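Tratex High-Back Mesh Office Chair with Headrest
Review by Maja Stępień
Six months of use, bought with our own money

I ordered this chair after the old one developed a slow leak in its gas lift and began lowering me through meetings like a ship going down. The Tratex took me 101 minutes to assemble. The leaflet suggests 25, and also suggests a second adult, which in my case was Witold Domański, who held one armrest and talked about his knee.

All the bolts were in the bag. The Allen key was soft as cheese and rounded off on the third bolt, so have your own handy. The casters push in by hand with a satisfying clunk.

The mesh back is the reason to buy it. We have no air conditioning in the room, just a standing fan that moves the heat from one corner to another, and by August I had stopped peeling my shirt off the backrest at five o'clock. The mesh hasn't sagged yet. Witold's older Kaltik chair sagged in four months, and he still defends it.

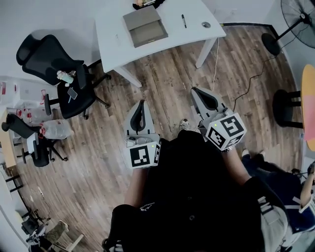 The seat is less of a success. It's fine for the first couple of hours, then you start to notice the front edge, and after lunch you notice little else. Evangelia Kourkoulas, who is five foot two, says it hits her behind the knees and has gone back to her kitchen chair. I'm five nine and would call it tolerable. It is wide and flat, though, and as a side table for a phone and a water bottle I can't fault it.

Now the headrest. It adjusts up, down and through a range of angles, most of which push your chin into your chest. I found one good position in May. Somebody borrowed the chair and I've been looking for it ever since.

Casters on a laminate floor: quiet, no marks so far. They do not care for cables. Mine stops dead at the fan cord every time, and the chair has a fairly high opinion of its own momentum, so I now steer around it.

Tilt lock works. Armrests wobble. Tratex support answered my armrest email in two days and told me to tighten the bolts, which I had done.

Would I buy it again? At the sale price, yes, with a cushion. At full price I'd go and sit in a Sadowski first.

Four stars for the back, two for the seat. Call it three.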